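Does the Meltar anniversary box replace the old vinyl or sit next to it?

Anjana Nanayakkara
2021-09-05

Hi all, hoping someone here has already had this in their hands. I've loved Stidholm since I was in college, and I still have my original pressing of Meltar, which has been played so often that side two sounds like frying bacon. Now Zavano has put out the big box with 5 LPs and a book, and my husband says I should just go for it. Before I do, I'd love to know if the album itself was remastered from the tapes or if it's the same old CD master on nicer vinyl – I got burned that way once with another band. Also, are the demos any good, or are they the kind you play once and put away forever? Thank you so much in advance!

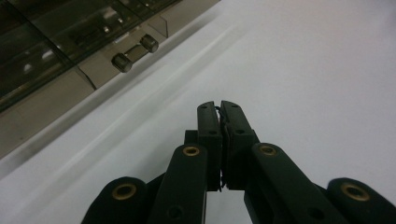 Wajid Bangash
Hi Anjana, I bought mine the first week and I'm very happy with it. The notes in the book say the album was cut from the original tapes, and to my ears the bass is much fuller, especially on "Dewan," which always sounded thin to me. The demos fill 3 sides. I'd say half of them are lovely and the rest are the band tuning up and laughing. My copy is number 2312 of 2944, so I wouldn't wait too long. Keep your old one, though – the fade on the last song is longer there, and I missed it.

vinylaunt
got the cd version, sounds fine. cant help with the lp sorry

Contact us | Copyright 2021 | Back to top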